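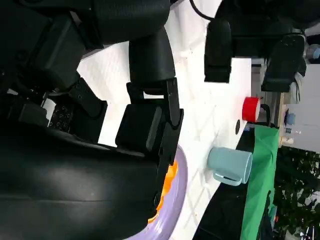 Nandini Nair thinks the Vikar petition will be thrown out before anyone is charged, and asked that this be noted before we spend more time on it.

13/09/2024. Fraud petitions file. Read the Vikar petition against the Fusturard reply again. Vikar says its lottery agents were never paid commission for January. Fusturard says the money went out in 2 transfers and that Vikar signed for both. Only one signature in the bundle, page 74. Asked Přemysl to find the other.

Coding: 640 petitions entered, duplicates still in. Fomness appears under two spellings, merged them. Do not merge Filip, those are separate licences.

Dindo wants "detained" and "invited for questioning" kept as separate codes. Agreed. Press reports mix them up, so go by the charge sheet where we have one and leave blank where we don't.

To do: ring the court registry re adjournment. Rianne to check the licence dates.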